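Urkell students put their bin-picking arm to work for visitors

The robotics club at Urkell College opened its workshop to families and neighbors on 24th October, and anyone who wandered in expecting a quick look and a cookie probably stayed a good deal longer than planned. The evening was the first public outing for Melis, the sorting project that has taken over most of the club's time since the start of the school year, and the students were clearly happy to have somebody new to tell about it.

The idea behind Melis is easy enough to explain at a dinner table. Colored bars lie in a metal bin in no particular order, and a robot arm has to find one, work out which way it is pointing, close its gripper on it and carry it over to a second bin. A person does this without a thought. Getting an arm to do it, as the students will tell you at some length and with great good humor, is a different kind of afternoon altogether.

Lok-yiu Tsai, who leads the programming side of the club, gave the opening talk and kept it friendly for the grandparents and small brothers and sisters in the front rows. She explained that the club splits the job between 2 teams. One team looks after the camera and the software that decides which bar to go for, and the other looks after the gripper, the hoses and everything else that can come loose. The teams trade places every few weeks, so that by the spring every member will have had a turn with a wrench as well as a keyboard.

The hardest bars, she said, are the ones lying near a wall. The fingers need room to come down on either side, and a bar that has rolled up against the metal leaves them very little. The students have tried several answers to this, including coming in at a slant and nudging the bar toward the middle before picking it up. The nudging is popular with the younger members — it looks a bit like a cat at work — but it is slow, and the club is still arguing, in a cheerful way, over whether it should count as a fair move in competition.

That competition is the Mokitz Challenge, held each November, and it is the reason for all the late evenings. School teams from across the region get 20 minutes at the table with a mixed bin, and points are given for each bar moved and taken away for each one dropped. Urkell has entered before with a simpler machine that only handled parts laid out in a row, so this will be the club's first time in the open bin class. There are seven students on the traveling team, and the rest will be following along from the workshop with pizza.
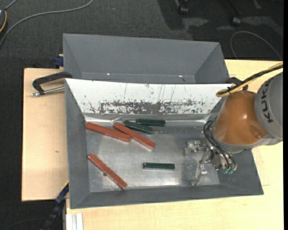

Usman Qureshi remarked that he had come along mainly to give his daughter a ride and ended up asking more questions than she did. What surprised him, he said, was how much of the talk was about patience, and how ready the students were to tell visitors about the tries that had gone wrong. He would like to see the club hold another evening like it after the competition, whatever the result, and he offered to bring the coffee.

The club would like that too. Practice runs continue after classes until the team leaves for the Mokitz Challenge, and families are welcome to stop by and watch as long as they stay behind the tape on the floor when the arm is running. Students who want to join in the new year do not need any experience with robots, and a sign-up sheet is on the workshop door.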